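Pravine

By Halfdan Hjaltested
Sunday, August 14, 2022

Pravine is a proofreading and essay editing service for university students, run from the town of Biltusside. It was set up by two former writing tutors and first took orders in April, at the start of the summer term. Customers upload a draft and choose a deadline of one, three or seven days.

Prices depend on word count. The shortest order accepted is 327 words. Editors correct grammar, referencing and layout, but do not write new sections.

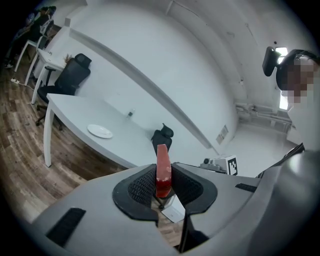 In its first year the service handled 2,601 orders, of which 720 were dissertations. It had 39 editors at that time, most of them paid by the page. Its main rival, Hakero, also sells model essays.

Complaints have mostly concerned late delivery. Refund requests must be made within a week of receiving the work.

We use cookies to improve your visit. Accept | Manage settings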